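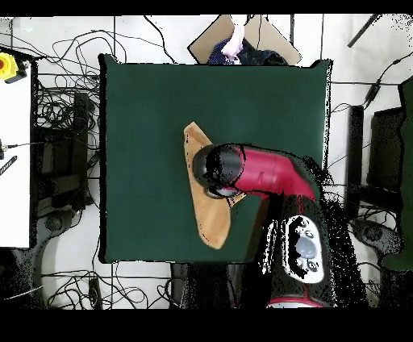
A tan cloth on the green work surface.

Keeping Cotton Towels Absorbent

A towel that pushes water around has usually picked up a coating. The common sources are fabric softener, dryer sheets and too much detergent. The fibers under the coating are sound in most cases, and the towel can be brought back with two washes.

Stripping wash

Run the first wash on hot with one cup of white vinegar in the drum and no detergent. Run the second on hot with half a cup of baking soda, again with no detergent. Do not put both in one load - they cancel each other out. Never use vinegar in a load that contains bleach. Check the care label first; some dyed cotton is rated for warm water only.

Routine washing

Fill the drum two-thirds full at most. Use half the detergent dose printed on the box if your water is soft. In hard water keep the full dose and add a second rinse. Wash new towels twice before first use, dark colors apart from light ones.

Shake each towel hard before it goes in the dryer. Loops that dry flat stay flat. Dry on medium and take the load out when the woven bands no longer feel cool. The bands have no pile and shrink at a different rate from the rest, so a ruffled end means the heat was too high. Pull a ruffled band straight while damp and let it dry flat.

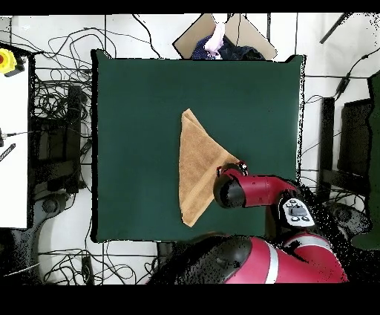
Tan terry towel in a triangular fold.

Storage

Fold only when fully dry. Thick hems hold water longest, so test there. Leave a finger's width between the stack and the closet wall. Put clean towels at the bottom and take from the top, so that the whole set wears evenly.

Snags

Cut a pulled loop level with the pile using small scissors. Do not pull it through. Terry is woven and a cut loop will not run.

Text: Finlay Shearer
Updated March 13, 2022

Related tips
Removing Mildew Odor From a Front-Load Washer
How to Measure Water Hardness at the Tap
Cleaning a Dryer Vent
Cutting Old Towels Into Shop Rags
Getting Candle Wax Out of Cotton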